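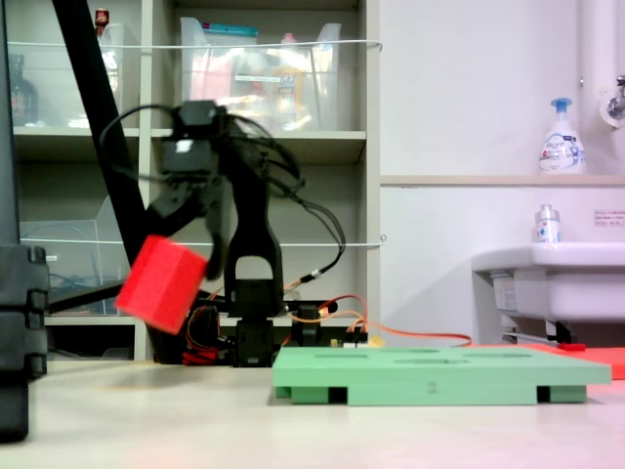

The arm on its bench with the red cube in its grip, cables looped down from the wrist.

Bench arm back in service after wrist cable rebuild

By Rania Chidiac
November, 4.40 pm

The small black arm in the Roden teaching workshop is running again after a fortnight of faults, most of them traced to one cable at the wrist.

Shadi Issa, who looks after the bench, said the arm had been dropping its gripper servo without warning since the start of term. Sometimes twice in a morning, sometimes not for a day. A restart brought it back every time, which made the fault harder to find. "You'd get your meter on it and it would behave," he said.

The log showed 112 dropouts. Nearly all came when the wrist was turned hard over with the upper link leaning forward, and that sent Issa to the cable run. The insulation was fine to look at. Inside the plug two of the crimps had worked loose and one conductor was down to a few strands.

The wrist lead has been replaced, along with the next one down, and both were cut longer than before. The old ones were tied tight against the link to look tidy. The new ones hang in open loops and are fixed only at the ends, so the bend gets shared out along the cable and doesn't all land at the plug. It looks a mess. Issa says it is staying that way and has asked students to leave the cable ties in the drawer.

"First thing anyone does is tidy it," he said. "Then we're back where we were."

Aurelio Quintero, second-year technician, did the crimping. He made up five spare leads at the same sitting and has bagged and labelled them, so the next failure should be a ten minute job. The last one took an afternoon, mostly spent looking for the right crimp tool, which was in Beirut with a colleague.

Power was the other suspect. The supply was swapped early on for a bigger Brekora unit and the dropouts carried on just the same, so the original has gone back in. Nour Tannous checked the voltage at the last servo in the chain with the arm holding a load out at full reach and found a small sag, nothing that should trip it. She has still asked for thicker wire on the longest run. That is on order.

While the wrist was off the team also changed the servo horn screws, two of which had rounded heads, and put thread lock on the new ones. One screw at the elbow was missing altogether. It has not been found.

After the rebuild came calibration. Each joint is put to its middle postion by hand with the power off, the zero is saved, then the arm is driven slowly to both ends of its travel while someone watches the cables. The first try had the wrist out by several degrees, down to the horn going back on one tooth round. Off again, on again. Second try was good.

The proving test is a dull one. Pick up a cube, swing, put it down, go back for it. The target was 2,000 cycles without a servo dropping off the line. Issa ran it in blocks with a short rest between so the motors could be checked by touch for heat. The first block stopped at 547, which caused some bad language, but the cause was a laptop going to sleep. Sleep has been switched off and the count was started again from nothing. It reached the target just after lunch with no dropouts logged.

Grip force was turned down a notch partway through. The gripper servo was running warmer than the rest and the cube did not need holding that hard. No drops since, says Quintero.

Selvaraj Kumarasinghe, who runs the course, said groups who lost bench time will get it back, with evening slots if needed. The sign-up sheet is on Provisitz from tonight. Groups who had already handed in partial results can leave them as they are or run again, their choice, but he wants to know which by the end of the week.

There is a new routine to go with the repair. Before each session, power off, move every joint by hand through its full range and feel for anything catching. Tug each plug gently. Check the screws at the wrist and elbow. Keep loose boards and wires out of the arm's swing. Then power on and run the slow move once before anything quick. Issa reckons it takes less time than making a tea. Anyone who finds a loose plug is to write it in the book, not just push it back in, as at least three people admitted doing last month.

The lead lengths have been written down too, for the first time. Until now each replacement was cut by eye from the one coming off, and each came out a bit shorter than the last. Tannous has put the measurements inside the lid of the spares box with a note of which way round the plug goes. It has been put in backwards before, it fits either way if you push.

Still to do: the base. The mount has a little play in it when the arm stops short from a fast swing. Not enough to spoil the cube test but enough to see at the gripper end, and Tannous wants it sorted before the finer placing work begins. The plan is a stiffer plate between base and table, made up by Kovačević, with the bolt holes moved out. A drawing has gone over. No date back yet.

Until the plate is fitted top speed is capped in software. Students can ask for the cap to come off for a single run, with Issa or Quintero at the bench and a hand on the stop button.

A second wrist lead will be pulled after a month's use and cut open to see how the crimps are wearing. If they look good the check goes to once a term. If not, Quintero wants to try a softer silicone cable, which costs more and is a pain to strip.

The first group is booked in at 9.15 am. Bring your own laptop, and check the sleep setings.

Last updated: 5.25 pm, to correct the time of the first session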